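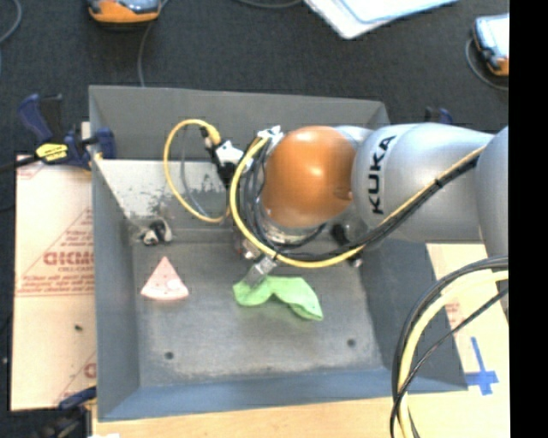
Old Clothes, Metal Bins: Gallery

I went to the open afternoon at Grotov on Saturday expecting to be sold something, and I was, a little. Grotov takes in used clothing and household fabric and sorts it for resale, for rags and for shredding. The leaflet at the door said 90 percent of what comes in "finds a new life." I asked what counts as a new life. A wiping rag counts, apparently. So does stuffing for a car seat.

Still, I like bins and I like piles of old cloth, and they let me wander. Notes go with the gallery, in the order I scribbled them down.

Gray metal bin, green fabric
Worn gray floor, pale scuffs, a scratched band near one edge. I trust a bin like this more than I trust the leaflet. The light green piece could be anything from a T-shirt to a pillowcase as far as I'm concerned, and I'd like to meet the person who can grade it at a glance.

The high sides
They slope, and I was told this keeps cloth from hanging up on the walls. Maybe. My own laundry will hang up on anything.

Two holes in the floor
Small, dark and round. I asked two people what they were for and got two answers, one of them "cleaning." I'm leaving it open.

On grading
Loïc Barbier walked us through the grades, of which there are four. Top grade goes to shops, bottom grade goes to the shredder, and the middle two looked identical to me. I held up a sweater and asked him which it was. He said three. I asked again ten minutes later with the same sweater and he said three again, so fine, there may be something to it.

On color
Raltwood, who buy the shredded stuff, want it separated by color. Light green goes in with "mixed pastels," a phrase that makes old sheets sound like a box of candy. I saw the price list. Nobody is getting rich on mixed pastels.

On buttons and zippers
They have to come off before shredding. I was promised a look at how and then the tour ran out of time - funny how that happens.

On the smell
Less than I feared. Basement, mostly, with some dryer sheet.

On what people send
Bindu Kulkarni keeps the intake log. The day before our visit they took in 98 bags, and she says up to 4 in a load have to be thrown out whole, usually for mildew. That was the most useful thing I heard all afternoon and it wasn't in the leaflet. If your stuff is damp, don't bag it and hope.

On the coffee
Free, and worth it.

I'd go back, mainly to see the zippers. The next open afternoon is in April, and they say the shredding side at Zundwood may be added to the tour. I'll believe that when I'm standing in it. If you've been on the longer tour, write and tell me what the holes are for.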